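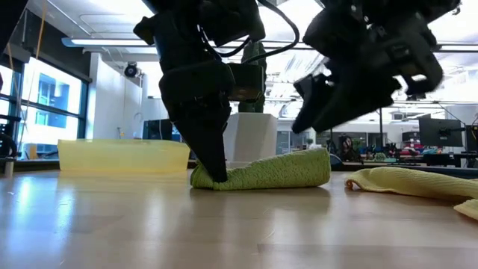 Por Zorica Radulović
Relato · Lectura de febrero

La norma interna de Skellero para el plegado de tejidos tenía 83 apartados, y el 41 estaba mal redactado. Decía: «La pinza no ejercerá sobre la prenda más presión que la necesaria». Irena Stan llevaba desde las siete de la mañana del martes intentando averiguar qué había querido decir el autor con «necesaria».

El autor era Flakach. Se había jubilado en otoño y no contestaba al teléfono.

La celda de ensayo ocupaba una esquina de la oficina, junto a las ventanas. Dos brazos, una mesa de madera clara, una cubeta amarilla translúcida. La toalla verde estaba enrollada delante del brazo izquierdo y la punta del dedo se apoyaba en su extremo. Bajo la punta, la felpa cedía y formaba una depresión pequeña.

—Eso es una marca —dijo Veltden.

—Eso es un contacto —dijo Stan.

Veltden venía de la entidad de certificación. Traía un cuaderno de tapas grises y escribía a lápiz, según el procedimiento de su casa, que prohibía la tinta a menos de un metro de cualquier textil en ensayo. Anotó las dos palabras, marca y contacto, una debajo de la otra.

—El apartado 12 define la marca —dijo—. Deformación visible del tejido atribuible al efector.

—El 12 se aplica después de retirar el efector. Lea el segundo párrafo.

Veltden lo leyó. El segundo párrafo remitía al anexo C. El anexo C constaba de una sola línea: «Véase el apartado 12».

Stan había detectado la referencia circular en la revisión anterior y había abierto una incidencia. La incidencia seguía abierta, con prioridad baja, asignada a Flakach.

—Tenemos 1.454 ciclos registrados —dijo—. En todos consta la altura del punto de contacto y el par del último eje. En ninguno consta la presión, porque el 41 no fija una unidad. Si me da una unidad, le doy un valor.

—Yo no puedo darle una unidad. Yo verifico.

—Entonces verifique que no la hay.

Él pasó varias páginas. Era un hombre ordenado y la situación le resultaba desagradable. Una norma podía ser severa o podía ser laxa, y en ambos casos existía una casilla. Para una norma que no decía nada el impreso no tenía casilla.

El brazo esperaba con el programa en pausa. Stan había retirado las manos de la mesa antes de pulsar el botón, conforme al apartado 6, y no volvería a acercarlas mientras la luz del pupitre siguiera en ámbar. El 6 le gustaba. Lo había escrito ella. Decía quién, qué, a qué distancia y hasta cuándo.

—¿Cómo lo hacía Flakach? —preguntó Veltden.

—Miraba.

—¿Miraba qué?

—La tela. Decía que la rizada avisa y la de punto no. Ponía una toalla, bajaba el dedo y en cierto momento decía «ya». Yo apuntaba la altura.

—¿Y el «ya» está documentado?

Stan tardó casi dos minutos en encontrarlo. Estaba en el historial de cambios de una versión anterior del programa, en el campo de comentarios. Flakach había escrito: «Bajo hasta que el rizo se tumba y deja de resistir. Después de eso solo se empuja la mesa».

Veltden se inclinó hacia la pantalla y lo copió a lápiz, completo, con la fecha de la versión.

—Es un criterio —dijo al fin.

—Es un criterio sin tolerancia.

—Se le puede poner una. Distancia desde el primer contacto hasta el apoyo firme. Se mide en milímetros, por tejido, y se conserva la muestra patrón. La presión desaparece del texto.

Stan abrió el documento de la norma y situó el cursor al final del 41. Borró «necesaria». La frase quedó coja. Borró también el resto y escribió: «La pinza detendrá su descenso al alcanzar la profundidad asignada al tejido en la tabla 2». La tabla 2 no existía. Creó la tabla 2, con una columna para el tejido, otra para la profundidad y otra para las iniciales de quien la hubiera medido.

En la primera fila escribió «rizo, verde». Dejó vacía la profundidad.

—Habrá que repetir los ciclos —dijo Veltden.

—Todos no. La altura la tengo. Me falta el primer contacto.

—Repita los que le pida el 30.

El 30 pedía una muestra suficiente. Stan lo leyó dos veces, abrió una incidencia nueva y se la asignó a sí misma con prioridad alta. Luego comprobó que Veltden estaba detrás de la línea, avisó en voz alta, como mandaba el 7, y reanudó el programa.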